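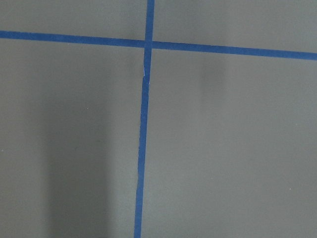
Wrist camera and grid drift on a two-arm tape cell
Posted in: Cell setup and maintenance

lilport_bench
We run a cell with two arms, each with a two-finger gripper, over a surface marked out in blue tape. The start position for every run is given as a grid cell, and the wrist view is compared with a stored reference at one tape crossing. After a winter without trouble (last full calibration was in January) the crossing no longer matches the reference. The check reports an offset of 22 pixels against a limit of 19. Both arms repeat fine when sent to a taught point. Is this the camera mount, or should I redo the tape? Test part is a lemon on a white plate.

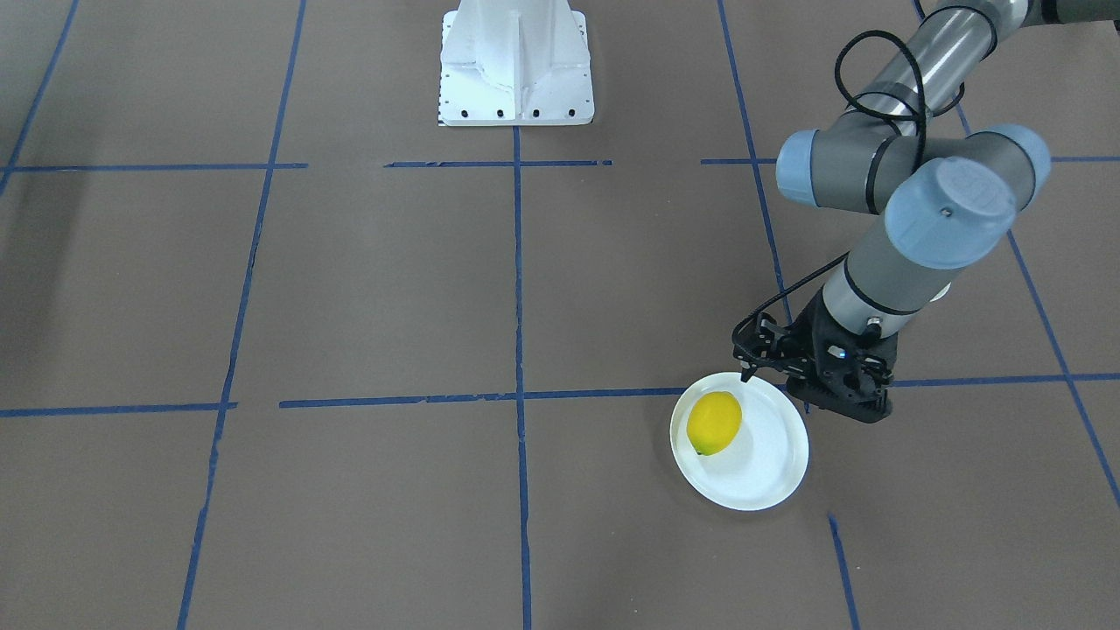

Karthikeyan Mathew
Separate the two causes before you touch anything.

1. Park the arm at the reference pose and save a wrist image. Power the arm down, bring it back up, park again and save another. If the two agree, the pose is good.

2. Check the camera bracket screws with the arm parked. If any of them turn, tighten them, then repeat step 1 and store a new reference.

3. Run the lemon pick with the plate in a known cell and watch from the head view. Look at where the fingers meet the lemon relative to its long axis. A bracket that has shifted gives the same error in every cell. Tape that has moved gives an error in one or two cells only.

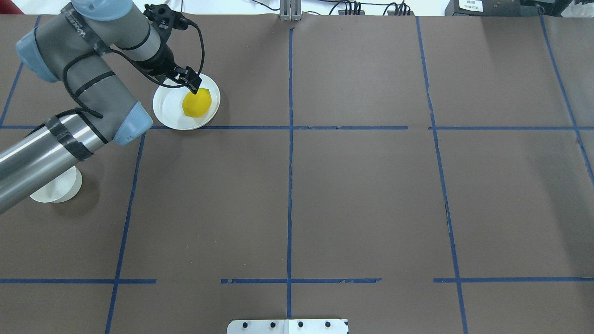
4. Inspect the tape at the crossing you use. Your strip has a nick and a small step in its edge just below the crossing. An edge finder can lock onto that. Either cut the strip back and lay a fresh piece, or move the search window up so that it excludes the damage.

5. Look at the cable on the arm through a full wrist turn. A loop that pulls tight at one end of travel can load the bracket.

On our Ramosley cell we replace the reference crossing every 2,000 runs and leave the rest of the grid alone.

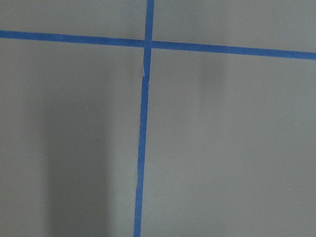

pakano_tech
Agree with step 4. Also fix your lighting. There is a wide dark band left of the vertical strip and a threshold set on a bright day will not hold. We use fixed exposure.

gridline2
just retape it, takes 2 minutes

Related items
Bracket screws loosening on wrist cameras
Choosing tape for matte gray surfaces
Pană gripper: finger pads wearing unevenly
Cable routing on small arms

Last updated: Friday, September 25, 2026
Contact | Copyright | Back to top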